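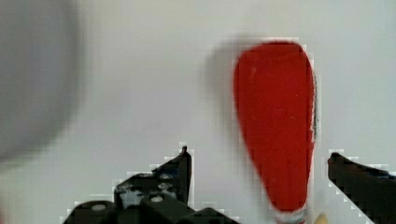

Wrist camera view, red test piece between the open fingers. Trundivel arm, bench 2.

Flomham Student Robotics Forum > Manipulation Project > Grasp approach for the red piece

B_Alemayehu (project lead)
Posted July 30, 2026

Members of the manipulation group are asked to review the wrist view attached to this post before the next bench session. The fingers are open, one on either side of the lower part of the piece. I would like the group to settle on a single approach for the written report. The present draft describes two, and the reviewers will not accept that.

My proposal is that we close on the narrow end. The fingers have less distance to travel, and the wide end stays in view of the camera. Please state your position in this thread and give your grounds.

Bontu Alemayehu

kestrel_lab
I support the proposal. In the May trials we ran 90 attempts on the narrow end, and 34 of the failures in the full log came from the other approach. The figures are in the shared folder under Mwaipopo.

ohmsworth
I must disagree with the use of those figures. The May trials were run with the old finger pads, and the two approaches were not given an equal number of attempts. A count of failures without the number of attempts beside it should not go into the report.

On the approach itself, the narrow end gives the pads very little surface. The piece is rounded and it will turn if the fingers do not meet it evenly. I would raise the wrist and close on the wide part.

kestrel_lab
The point about the attempts is fair. I will add the missing column to the table. I do not agree about the wide part. With the wrist raised, the piece fills most of the camera view and the Goker script loses the outline. We lost an entire afternoon to this in May.

tansy44
May I ask which edge the script is using? In the attached view the right side of the piece has a dark rim, and there is a soft shadow on the background to the left. If the threshold is set low, the shadow could be taken as part of the piece, and the center would then be placed too far to the left. This would affect both approaches.

ohmsworth
It uses the outer outline on both sides. The threshold was last changed by the previous group, and I can find no note of the reason.

B_Alemayehu (project lead)
Thank you, tansy44. Please open a separate thread for the threshold and attach the settings file – the question should be resolved before any further attempts are logged.

For the approach, I am not prepared to decide on the May figures alone. Each side will run nine attempts with the new pads, same piece, same starting position, and enter every result, including the ones stopped by hand. The draft remains as it is until then.

ohmsworth
Nine is a small number for a claim in a report.

B_Alemayehu (project lead)
It is. The report will give the number and make no claim beyond it. Bench 2 is reserved for the group, and the sign-up sheet is in the usual folder.

tansy44
Threshold thread is open. Settings file attached there.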